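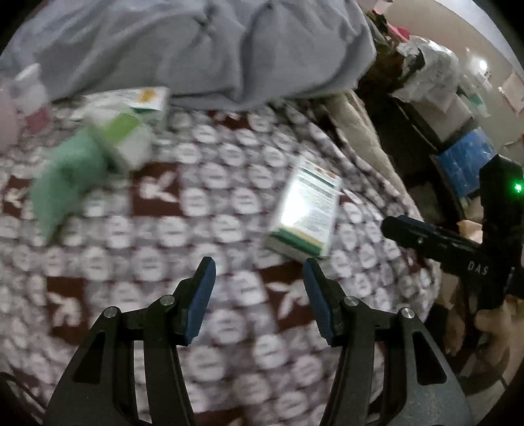 Stumley, the little site that pays people for odd jobs they can do from home, has finally dropped its cash-out minimum, and regular users are thrilled! Until this month you had to build up 941 points before you could move a cent to your bank. Now the bar is down to 5 points, so even one short survey will get you over it. Plenty of us do this kind of thing with our feet up, and bedding makes a perfectly good desk. The change went live in August for everyone with a confirmed account, old members included.

The company, run out of Cotedton, says it will keep its sign-up free and has no plans for a paid "gold" level, the sort of thing that has soured so many people on earning online. It has also put its full pay table on the front page (at last!), where you can read it before handing over so much as an email address.

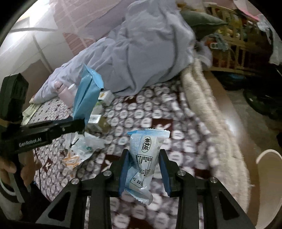

New tasks are coming too, and this is the part I'm most excited about. Stumley has teamed up with Hämäläinen, a research firm that wants shoppers to answer questions on everyday groceries, and 963 places are open in the first round. Each task takes 9 minutes and pays when you hit send. Snacks come first, so think small packets like the white and light-blue one with the zigzag edge, and questions on how easy the printing is to read. Drinks and breakfast foods follow once the snack round fills up.

Members in Worarlow get in an hour early, at 8 a.m., as thanks for testing the new payout page over the summer. Everyone else can join at 9 a.m. from the Tasks tab.

Search this site Enter keyword Go

3 comments

pennyjar22: Cashed out this morning, money was there by lunch. So happy!!

Tess in Worarlow: The test page was a bit slow but they fixed it fast. Looking forward to the snack ones.

mobrook: Does the new minimum work for gift cards or only bank transfers?

Contact us | Copyright, all rights reserved | Back to top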